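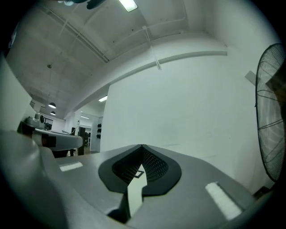
Back room, gripper in front, pedestal fan on the right.

Print this thread | E-mail this thread

gesard_shop
Can a machine do the chores yet? Sweeping, wiping fan guards, picking bottles up off the floor. I'd pay up to 600 for one.

Rosser60
No. I watched a Kadier arm fold towels. It did 20 in an hour, and I had to redo most of them.
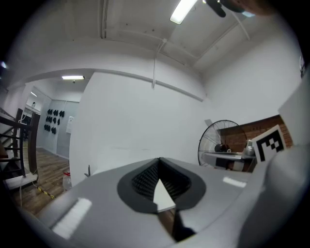 Floors are another matter. A floor machine does fine until it meets stairs or something standing by the wall.

funovska
Disagree on towels. Slow is OK if I'm not the one doing it.

Rosser60
You still have to check them.

gesard_shop
So floors yes, the rest no. I'll keep the broom for now.

Shares: 20 | Comments: 60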